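Gripper faults out on small parts after the fingers touch
Posted in Automation > Grippers and end effectors

Csaba Gál
We have a two-finger gripper on a Sodton arm picking small loose parts off a flat surface. It ran fine until November. Now the controller drops out with an overcurrent fault on the close move, always on parts under 20 mm. Bigger parts never trip it. Close force is set to 185 in the Ultell driver, same as before. I have swapped the cable and reloaded the parameters. The fault clears on reset and comes back after roughly 2000 cycles, sometimes sooner. Supply reads 24 V at the terminals with the arm idle. What should I check next?

Nyitrai
Sounds like the power supply. Replace it.

Margit Oláh
I would not buy a supply yet. An idle reading says very little, so put the meter on record and log the voltage during the close. If it holds, look at the finger zero. When the pads wear or creep on their mounts, the driver's idea of "closed" ends up past the point where they physically meet. On a large part the fingers stop early and the force limit handles it. On a small one the move runs close to the end of travel, and the motor pushes against a hard stop at full current.

To check: power off, lock out the arm, close the fingers by hand and look for a gap or overlap at the pad tips. Power up with nothing between the pads, jog closed at the lowest speed and note the position where current starts to climb. If that comes before the stored zero, rehome and save. Check the pivot screws too – a loose one gives the same symptom, but it wanders.

Do not raise the current limit to get through the shift. We did that on a Cliltberg unit and lost the drive.

Switch, bracket and fitting from the small-parts job, with the fingers open:
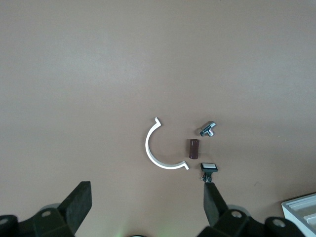

Csaba Gál
Logged it this afternoon and the supply holds on every close, so that is ruled out. Current climbs well before the stored zero. One pivot screw was also loose. I have tightened it and rehomed, and will leave it cycling overnight before I call it fixed.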